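实习参观报告：Wukorari 公司自动化装配开放日

课程：工业机器人应用基础
日期：2021年8月19日
小组成员：Olga Rebelo、Tiago Serrano

一、参观目的

本次参观对应课程第三单元“末端执行器与工件夹持”。7月的课堂实验只完成了仿真部分，未接触实物。参观的任务有两项：记录演示单元的作业流程；对照讲义核对夹爪安装与标定的步骤。

二、单位与场地

Wukorari 的演示车间位于 Collado 园区，对外开放的为 Beltum 单元。该单元用于电子模块的拣取与检测，由一台六轴机械臂、一套平行夹爪和一台上位机组成，调度软件名为 Wusora。参观按批次进行，每批限时60分钟，其中讲解与演示各占一半。

三、演示流程

演示分为示教、单步运行和连续运行3个阶段。示教阶段由工程师拖动机械臂，依次记录接近点、抓取点和退出点。单步运行时每到一点即暂停，上位机显示关节角与夹爪开度。连续运行阶段取消暂停，速度按设定比例逐级提高。

讲解中提到，该单元自投入使用以来记录了1,579次有效抓取，失败记录另行归档，未向参观者开放，因此本报告不计算成功率。

四、夹爪与工件的相对位置

带电路板的模块不宜从板面受力，夹持位置应选在塑料外壳上，并避开插针与触点。示教时需从下方确认指尖与外壳的间隙，仅凭俯视判断容易产生偏差。 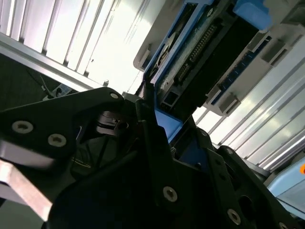
抓取点的姿态还受支架外形限制。夹爪倾斜角过大时，支架先于指尖接近周围物体，接近路径须相应抬高。工程师的做法是在抓取点之前增加2个过渡点，第一个只调整姿态，第二个只作直线移动。这一做法与讲义第四章的建议一致，但讲义未说明过渡点之间的速度应如何衔接，Wusora 中以圆滑半径参数处理。

五、问题与不足

（1）参观时间有限，未能看到工具坐标系的完整标定过程，仅由工程师口头说明。
（2）夹持力的设定值未公开，报告中无法与仿真结果比较。
（3）本组记录关节角时漏记一组退出点数据，附表中以短横线标出。

六、后续工作

Tiago Serrano 负责在仿真环境中加入过渡点并重新运行抓取路径，Olga Rebelo 负责整理附表和支架干涉检查。两部分结果并入期末报告，仿真文件随附表一并提交。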